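Gesia forum > Learning & data > Hand-held rigs
Thread: How many plate demos before you change the plate?
Replies: 10 — Started Feb 16, 2022

marrowfat_pete
Right, I need opinions before I waste another week. We're collecting hand-held demos for a table-clearing job (food off a plate, food onto a plate, plate to the side, that sort of thing). I've got 509 good ones with the same dark blue plate on the same table, and my lead wants me to carry on to 567 because that's what's left on the plan. I think we should stop now and swap the plate, the table and the food.

The policy trained on the first lot is lovely on our table. I took it to the kitchen on the next floor up, with a cream plate, and it went for the rim every single time. Every time! It looked like it was trying to pick up the crockery.

So, finish the set or bin the plan?

tinlidded
Bin the plan. Same plate 509 times is one plate.

gristle_and_oats
I'd finish it. You've got a fixed batch with a fixed protocol, and if you start changing three things at once you'll have no idea which one fixed the rim problem. We did exactly that in November with a set of bowls and I still couldn't tell you whether it was the bowls or the lighting. Finish, freeze it, give it a version number, then start a new one.

tinlidded
That's a lovely argument if you're writing a paper. Pete wants a thing that clears tables.

marrowfat_pete
Bit of both, annoyingly. Somebody upstairs wants a chart.

ploverfield
What's the rest of the room like while you record? I ask because we had people being terribly tidy, with a plain backdrop and no one allowed to walk past, and the policy fell to bits the first time someone put a coat down. I'd worry about that before I worried about the plate.

marrowfat_pete
Oh, the room is a proper working room, chairs everywhere, people wandering about, boxes piled up at the back. I haven't tidied anything. I'm mid-pick on the wedge in this one, left gripper hanging about by the edge of the plate, which is its own problem and I'll come to it. 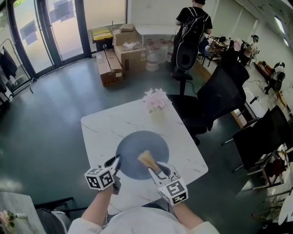
Thread length: 4 min read

marrowfat_pete
(continued, hit post too early) So the left hand. The protocol says both grippers stay over the table for the whole take, and when it's a one-handed pick I never know what to do with the spare one. I hover it by the plate. Now the policy hovers too, which is sort of sweet, but now and then it drifts in and gives the plate a nudge. Do you lot park the idle hand somewhere?

gristle_and_oats
Park it. Same spot each time, well clear, and start the take from there. We put a bit of tape on the table for the first few sessions and then took it away once everyone had the habit.

ploverfield
Disagree with the same spot each time. If the idle hand always starts from one place then that's the only place it knows how to come back from. I have people start it anywhere they like on their own side, so long as it isn't over the plate. And the nudge isn't the end of the world if you've also got takes where the plate has moved a bit and the person just carries on.

Also, good flowers. Do they stay put?

marrowfat_pete
Ha, yes, they live at the far end of the table and they never move. Why, are you going to tell me off?

ploverfield
A little bit! If they're in the same place in every take, you've given it a landmark. I'd shift them about, take them off for some, and bring them nearer for some others. It costs you nothing and it's quicker than finding another table. Your marble pattern worries me less — the veins on that top are so faint I doubt it's leaning on them, though I've been wrong about tables before.

tinlidded
I'll bet a pint the flowers make no difference at all. It's the plate. Dark plate on a white table is the easiest edge in the world and the cream one has hardly any edge, so it grabs the first line it finds. Kimaro's loader has a colour jitter switch, have you even turned it on?

marrowfat_pete
...I have not turned it on.

tinlidded
Pete.

gristle_and_oats
Jitter will help, but it won't turn a dark plate into a pale one with a shadow under it. You need real pale plates. I would still keep them as a second batch.

One other thing, from looking at yours: check your tracking on takes where the grippers come in close together. With a marker cube on each one, ours were fine until one wrist rolled and hid a face of its cube, and then the pose jumped. We lost 3 whole sessions before anyone replayed the paths. Wuviteo's viewer draws the path over the video, so have a look at a handful before you record anything more.

marrowfat_pete
I replay them in Gemirix, but only the ones that look odd when I'm recording. I'll go back and do a proper batch tonight.

OK, where I've got to. I'm stopping the blue plate at 509 and freezing it as it is (sorry, chart). Next lot is 200 takes with whatever plates I can borrow, pale ones first, flowers moved or gone, spare hand starting anywhere on its own side. Jitter on for both so I can compare. Then the kitchen upstairs again.

gristle_and_oats
I can live with that. Write down which plate it was in each take, you'll want it later.

tinlidded
Run the old set with jitter on its own first. It's one overnight job and there's a pint riding on it.

ploverfield
I never agreed to the pint, but fine, go on. Post the kitchen results even if they're horrible.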